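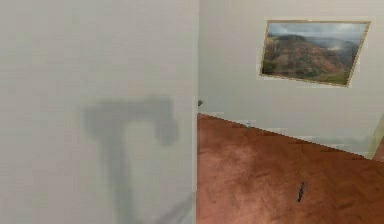
Off-white wall with a room beyond.

Frequently Asked Questions: Interior Plaster and Wall Repair

Prostover repairs and refinishes plaster and drywall in homes, small offices and rental units in Hurneson and Pacheco. The questions we get most often are answered on this page. If yours is missing, call the office or use the contact form.

What areas do you cover?

We work anywhere in Hurneson and Pacheco. We take jobs outside those two towns if the work will last a full day or more. There is a travel charge of $63 for those jobs, and it appears on your estimate as its own line.

Is the estimate free?

Yes. We come out, look at the walls, check for moisture and leave you with a written price. The estimate is good for two months. Photos help us plan the visit, but we do not give final prices from them.

Do you repair old plaster or only drywall?

Both. Many older houses in Hurneson have plaster over wood lath, and we prefer to save it where we can. If the plaster has come away from the lath but is still in one piece, we can usually reattach it with adhesive and washers. If it crumbles when pressed, it needs to come out.

Why does my wall look blotchy after painting?

The most common cause is uneven absorption. Patched areas soak up paint faster than the wall next to them, and the color dries with a different sheen. A full coat of primer over the whole wall normally fixes it. Painting over damp plaster can also leave blotches, and in that case more paint will not help. The wall has to dry out first.

How long does new plaster take to dry?

A thin skim coat is often ready for primer in a few days. A full thickness repair takes longer - allow up to 10 days in mild weather and more in a cold or closed-up room. Open the windows a little if the weather is dry. Do not point a space heater at the wall. Fast drying causes cracks.

Are hairline cracks a sign of a bigger problem?

Usually not. Most houses move a little with the seasons and small cracks open and close. Cracks that are wider at one end, run diagonally from a door or window corner, or come back soon after repair should be looked at. We will tell you if we think you need a structural engineer before any patching is done.

Can you match the texture of my existing walls?

In most cases, yes. Smooth, sand and light troweled finishes are straightforward. Heavier textures take some trial and error, so we make a sample board first and ask you to approve it. Please look at the board in daylight and again with your lamps on at night. Light coming across a wall from the side shows far more than light from the ceiling.

Do I have to move my furniture?

Please clear small items, wall hangings and anything breakable before we arrive. Our crew can shift tables, sofas and bookcases to the middle of the room and cover them.

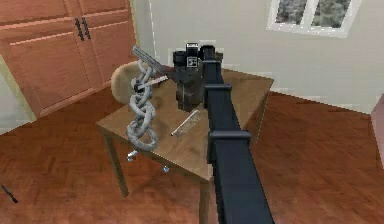

We do not move pianos, aquariums or safes, and we do not disconnect appliances or electronics. If something heavy has to stay against the wall, tell us at the estimate and we will work out how to get behind it or around it.

How much dust will there be?

Some dust is unavoidable when we sand or remove old plaster. We hang plastic at doorways, cover floors and use sanders connected to a vacuum. We also close off the heating vents in the room. You may still want to wipe down shelves in the next room afterward.

Do you test for lead and asbestos?

We do not do the testing ourselves. If your house is old enough for either to be a concern, we will ask for a lab report before disturbing the wall or ceiling.

What is Clisix?

Clisix is our online booking and billing page. You can use it to approve an estimate, choose a start date, pay a deposit or download a receipt. You do not need an account - the link in your estimate email takes you straight to your job. Checks are fine too.

What if I need to reschedule?

Let us know at least two working days ahead and there is no charge. June is our busiest month, so a new date may be hard to find then.

Is the work guaranteed?

Our repairs are covered for 12 months against cracking, peeling and loss of bond. The guarantee does not cover water damage, new leaks or movement in the building. Keep your receipt and send us a photo if you see a problem.

Page last updated March 2024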